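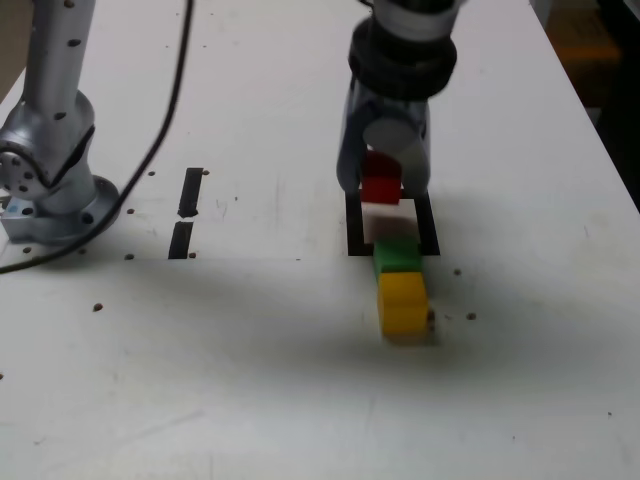

Block-row task on the shared table, red block in the gripper over the outline.

Dirnen block-row

Recordings and scripts from a two-arm tabletop build in the Grolto shared workshop. The task is simple: colored blocks go in a row at the black rectangular outline. Red, white, green and yellow are the colors used.

Maintained by Hermine Kaufmann (hardware, table) and Janaína Barbosa (scripts, labels).
Last edited March 31, 2021.

Contents

episodes/ holds 601 recorded runs, one folder per run
labels.csv has one line per run: start order, end order, result, notes
calib/ has the table and camera calibration files
tools/ has the replay and check scripts
table/ has the hole drawing for the tabletop

Of the 601 runs, 487 are marked "ok" in labels.csv. The rest are marked "drop", "shift" or "stop". We left them in. If you only want clean runs, filter on the result column and don't go by folder name. The numbering has gaps from a disk move in December.

Setup

Both arms are bolted to the same white tabletop. Only the arm with the parallel gripper handles blocks in this set. The other one is parked and its joint values are saved as constants, so you can drop those columns.

The controller box runs on 24 V. Route the arm cable clear of the outline before you start a run. If it gets dragged across the table, stop and redo the calibration.

The threaded holes are not on an even grid. Hermine measured them one by one, so use the drawing in table/ and don't work out positions from the spacing.

Running a replay

Install the packages in requirements.txt, then:

python tools/replay.py --episode 12 --slow

The --slow flag is on by default when the arm is connected. Keep a hand on the stop button anyway.

Known problems

The white block is hard to find on the white table. The color mask loses it in many runs, and those positions were filled in by hand. They have "manual" in the notes column.

Red blurs when the gripper is moving. Take its position from the arm pose while it is held.

Shadows on the tabletop sometimes get picked up as part of the yellow block. Raising the threshold in tools/mask.py helps, but then green gets clipped.

Using the data

Free for any use. Please mention Dirnen block-row if you publish something. Send fixes to labels.csv as a pull request with the run number in the title. Janaína merges them.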